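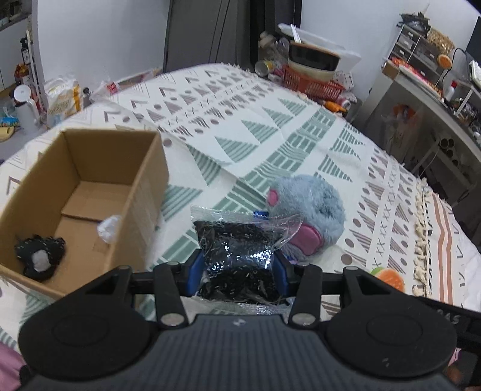 A clear bag of small black pieces held between the blue pads. The open box is to the left.

Hand-held grippers by the week

Last updated: Jan 18, 2024

Paredes hires out hand-held grippers for recording manipulation work in ordinary rooms. The Kotville firm delivers a pair in a padded case, collects it at the end of the hire and returns the recordings as synchronised, trimmed episodes. It has offered the service to university groups since September and is now taking orders from small companies.

The basic hire is 200 pounds a week for the pair. Processing is charged separately, in blocks of 1,000 episodes, and a block can be shared between hires if the task list stays the same. Paredes doesn't supply operators or objects. The customer writes the tasks, finds the room and does the recording.

We took a pair for eight days and used them for packing and tidying tasks on top of a bed. A soft surface is a fair test for this type of tool. Objects sink, tip and roll towards each other, and the fingers can't be slid flat underneath them as they can on a worktop. Patterned bedding also gives the cameras plenty to track, where a plain white sheet often gives them very little.
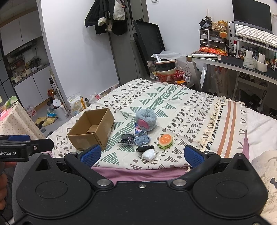
Words: Anil Thomas
Technical editing: Ojārs Rozīte

The tool is black, with two finger arms fastened by silver bolts and a textured blue pad on each finger. The pads are the part that matters most to a buyer. On filled plastic bags they held well provided the contents were squeezed from both sides at mid-height. Gripping the loose film at the top was less reliable, and a bag picked up that way tended to swing and blur the recording.

Plush toys were easy. The round fluffy one and the toy hamburger could be taken from almost any angle and dropped in the cardboard box without much care. The sequined pouch was slower work: it lay flat on the blanket and had to be pinched up with one gripper before the other could take it. Crumpled cloth behaved in much the same way.

With both grippers in use, each tends to wander into the other's view. Paredes accepts this and does not mark such episodes down. It does reject episodes in which the fingers leave the view of their own camera, and the instructions could say so earlier than page 8.

Weight is acceptable for short sessions. After an hour the wrist notices it, and we settled on 20-minute runs with a break between – slower than the firm's own schedule, which assumes continuous work.

Processed files came back in four working days. Timing between left and right was good throughout. The labels were less tidy, with several "place" steps marked as "push", and these had to be corrected by hand. Paredes says a customer in Horkadham has taken 2,000 episodes on the same terms, and that label checking will be added to the price of a block.

Hires are booked by email and delivered from the Gostavthorpe depot. Spare finger pads are included. Damaged arms are charged at cost.

Contact the editors | Copyright 2024, all rights reserved | Back to top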